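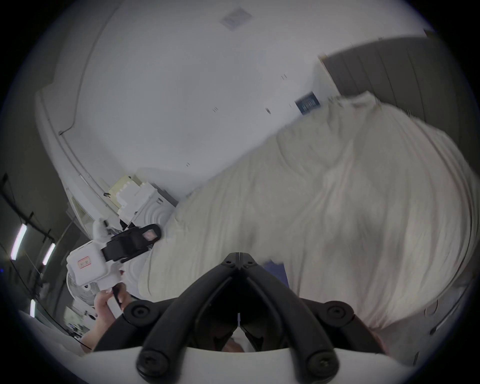
4 min read

Search tickets, guides, parts... Go

Filed under: Hand-held grippers > Trial kits > Tracking and sync

Ticket 2088: Left and right tools drift apart on cloth tasks
Status: Open, waiting on vendor
Product: Andden two-hand recording kit (Viklund), 30-day trial through Pratau
Site: Pustthorpe, upstairs room

Original report

We have the Andden kit on trial and I've been asked to say whether we should buy it. The sales page promises that a two-handed recording can go straight into training with no cleanup. I didn't believe that when I read it and I believe it less now.

Out of 400 recordings of cloth handling, the kit's own checker flagged 33 for "relative pose error." Looking through them, the left and right tools start out in agreement and then slide apart, so that by the end the replay shows the two sets of fingers holding the cloth at places that can't both be right. The checker passed plenty of others that look just as bad to me, so I don't put much weight on its count.

Vendor first reply (pasted from email)

"Please confirm both tools are on current firmware, recalibrate on the printed board, and make sure the work area is well lit with enough visual texture for tracking."

Log

Firmware. Both tools were already current. Reflashed them anyway. No change.

Calibration. Ran it 7 times. Every run ended with a green check mark, including one where I had deliberately left the board curled up at one corner. I'd like to know what it takes to get a red one.

Lighting. The tube lights were on for every recording. I tried again with the blinds open at 10 in the morning and got the same drift, plus glare.

Texture. I'll give them part of this one. We work on a bed against a white wall under a plain white ceiling, and when the right-hand tool tips up, its camera gets ceiling, a square vent and a lot of pale bedding. I can see why a tracker would struggle with that. But the brochure says "any room in your home," and homes have white ceilings.

Taped some patterned paper to the wall for one batch. Drift was smaller at the start of each recording and the same by the end. Took the paper down again so the remaining batches would match the earlier ones.

Screen. The little screen clipped on top of the left tool stays on whether tracking is good or bad. If it's meant to warn the operator, I haven't found the setting, and the manual spends one line on it. 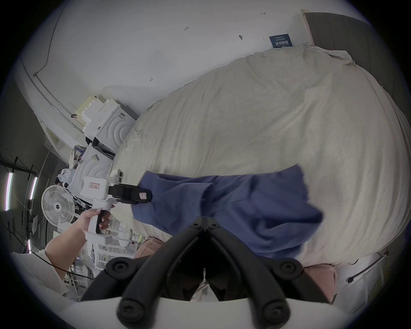

Cloth handling is what we would be paying for, so I spent the rest of the trial time there. Rigid items came out fine: boxes, a mug, a folder. The trouble shows up when one tool holds fabric out to the side and the other stays back. Take the navy cloth on the cream duvet. The left tool has the end of it, drawn out into a narrow twisted strip, and the black fingers of the other one are down by the pink cushions. With the tools that far apart, the replay puts the left jaws well inside the cloth. Bring them close together and the error mostly goes away -- which makes me think the software leans on one tool seeing the other, whatever the data sheet says about independent tracking.

Vendor second reply (summary)

They asked for raw logs and suggested the marker on the left jaw may be dirty. I wiped it. It wasn't dirty. They also offered the paid cleanup service, billed per hour of footage. I pointed out that "no cleanup" was the reason we asked for the trial -- no answer on that yet.

Where it stands

Raw logs uploaded at 4:15 p.m. The grip itself is good, the trigger is comfortable, and I have no complaint about the build. I won't recommend buying on that alone. Before I change my mind I want a written answer on whether the two tools are tracked separately, and a checker that fails a bad calibration. Please don't close this ticket for inactivity while the logs are with your people.

Recent tickets
Trigger sticks halfway after long sessions
Calibration board: can I print it on plain paper?
Pratau trial returns, which box to use
Export stops at the last file in a batch
Andden screen mount works loose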